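Ticket 1912: Lenerton tablecloth (the fern one) smells like a basement, won't wash out
Opened 29 April 2024 — Status: closed

Hi! So I have your Lenerton tablecloth, the off-white one with the grey-blue ferns and the pale orange dotted flowers, and I love it, but it stinks.
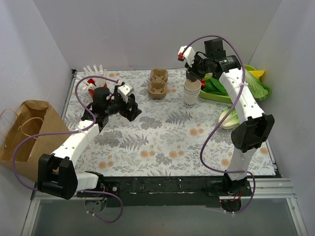 Osico Support: Thanks for getting in touch, and sorry about the smell. Was it there when you first opened the package, or did it show up later? Please also let us know how the cloth has been stored and what you have washed it with so far. There is no need to send it back yet.

Oh it showed up later, it was totally fine when I got it last July. Then it spent the winter in my Trastero unit, in a plastic tub with the lid snapped on, along with the paper cups and the other party stuff. I think I put it away a tiny bit damp (I know, I know). When I opened the tub the smell just about knocked me over. Old basement, wet cardboard, a little bit of dog, and I don't have a dog.

What I've done so far:

Regular wash, regular detergent. Smelled great out of the machine, smelled like basement again by dinner.

Second wash with way more detergent. Same thing, except now it was basement with flowers on top, and the cloth felt kind of stiff.

Aired it on the porch overnight. Better in the morning, then I brought it in and put it on the table and nope.

Fabric softener. Please don't yell at me. It got worse.

I don't want a refund, I want the cloth! I've got a birthday lunch coming up and everything else I bought goes with those ferns.

Osico Support: No yelling from us. Please skip the softener from here on, and stop adding extra detergent too. Both can leave a film that holds on to the smell. Try soaking the cloth in a tub of cool water with 500 ml of plain white vinegar for an hour, then rinse it and wash it by itself with no detergent at all. Dry it completely before you fold it.

OK update. Did the vinegar soak in the bathtub. The water went cloudy, which was gross and also very satisfying. Rinsed, washed it alone, hung it up. The colors look the same to me, the orange was what I was worried about since it's so pale already. Smell is down by a lot, but if I stick my nose right into the middle where the folds were I still get a whiff. My sister can't smell it. I can smell it.

Also tried to do the tub itself, because I figured there was no point putting a clean cloth back in a stinky box. Wiped it out with the leftover vinegar and left it open in the sun.

Osico Support: Good progress. For what's left, try 300 grams of washing soda in a fresh soak, on a different day from the vinegar. Any brand is fine.

Got the Schouten one because it was what the store had. Soaked it, rinsed it twice, regular wash with a normal amount of detergent — a normal amount! — and left it on the line nearly all day. Nose test in the middle: nothing. Nose test on the hem: nothing. Left it folded on a chair for two nights to see if it would come back and it didn't.

The paper cups that were in the same tub smelled too, so I tossed those and bought new ones. Cloth is staying in the hall closet from now on, in a pillowcase, and the tub can have the folding chairs cushions or whatever.

You can close this one. Do the napkins in the same pattern ever come back in stock?

Osico Support: Glad to hear it. The Lenerton napkins are due back in July, and we've added you to the notice list. Closing the ticket now.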